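Notas charla – rayas y telas a rayas, agosto de 2024
Bernardo Frade

Arrancar sin saludo largo. Pregunta a la sala: ¿quién lleva rayas hoy? Esperar manos. Siempre hay más de las que parece.

Idea central: la raya es lo más barato que se le puede hacer a una tela. Cambias el hilo de la urdimbre y ya está, el telar hace el resto. Por eso aparece en todas partes – sacos, toldos, colchones, camisas.

Primer caso, Kistport. Inventario del taller, 1551. Leer solo la línea de los paños «listados». Ojo con la pronunciacion, la última vez me trabé. El escribano no apunta colores, solo anchos. Decir que a mí eso me fastidia bastante.

Segundo caso, 1697, el pleito de los Nordin. Contarlo rápido, 2 minutos máximo. El comprador pide raya ancha, le mandan raya fina, se niega a pagar. Pierde. Lo bueno es la muestra cosida al expediente – pasar el facsímil por las filas, pedir que vuelva!!

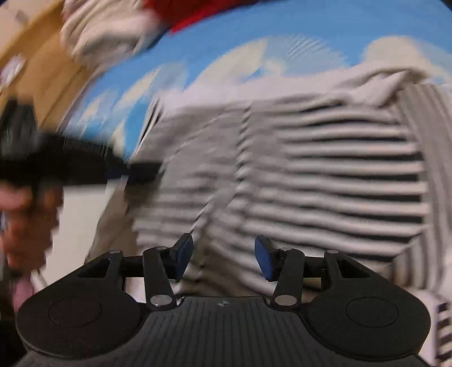 Seguir con el lavado. La raya aguanta mal si los hilos encogen distinto: se ondula, hace bolsas. En Prorkthorpe lo resolvían mojando la madeja antes de tejer. Preguntar si alguien ha tejido en casa, suele salir alguna historia buena. No dejar que se alargue.

Luego Nusetti. Catálogo de enero, 12 rayados distintos para ropa de casa. Los nombres son lo mejor: «marinera triste», «patio», «domingo corto». Leer tres, no más. Risas aquí, si no hay risas seguir igual.

Vertical u horizontal – lo de que adelgaza. Cada cual tiene su opinión, yo no entro. Si insisten, turno de preguntas.

Si voy mal de tiempo: saltar Nusetti entero, quedarse con el pleito.
Si voy bien: leer la carta de la viuda Nordin, la de la factura sin pagar. Despacio, que tiene gracia.

Cierre: volver a las manos levantadas. Que miren la manga del vecino y digan si la raya va tejida o estampada. Truco del revés – si por detrás casi no se ve, estampada. Enseñarlo con mi camisa (llevar la azul, no la otra).

Preguntas, 20 minutos. Recojer el facsímil antes de que se vayan.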